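Talk notes: gathering grasp examples for Pullstead
Drinum group meeting, June 2020

Slide 1. Say what the set is for. Pullstead learns to pick up and put down kitchen things from recorded examples, so the talk is about how we record them. Training is a separate talk.
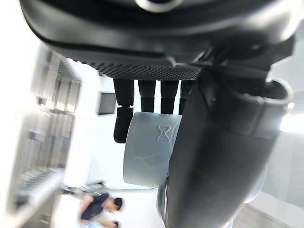
Jae-in Koo
Data collection lead, Drinum

Slide 2. The wrist view. The hand and cup fill much of what the hand camera gets once the fingers close. Good for contact, poor for knowing where you are in the room. Mention that we keep both streams and match them by time.

Slide 3. Numbers. 1323 examples kept, 138 thrown out. Most of the 138 were bad time stamps from April. Pause for questions.

Slide 4. The head view. Sink, counter and floor all come in together, with both hands low in view. 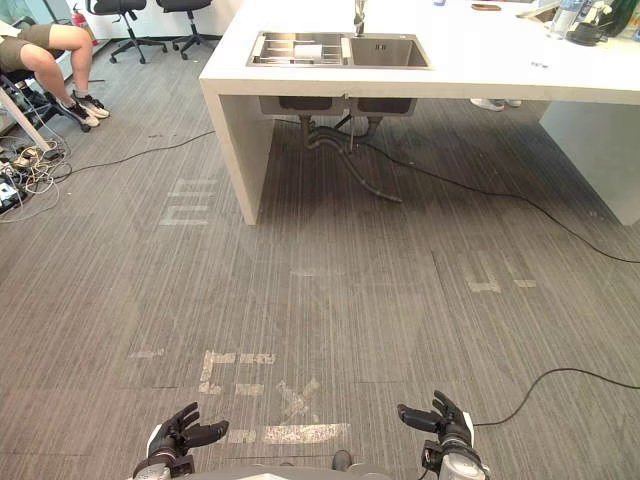
We log the start position for every run and change it after 10 runs. The first 400 all began from the same spot, and the model learned the spot. Skip the Ouellet comparison if short on time.

Slide 5. Next: more objects, same counter. Skoditz labels are due after that.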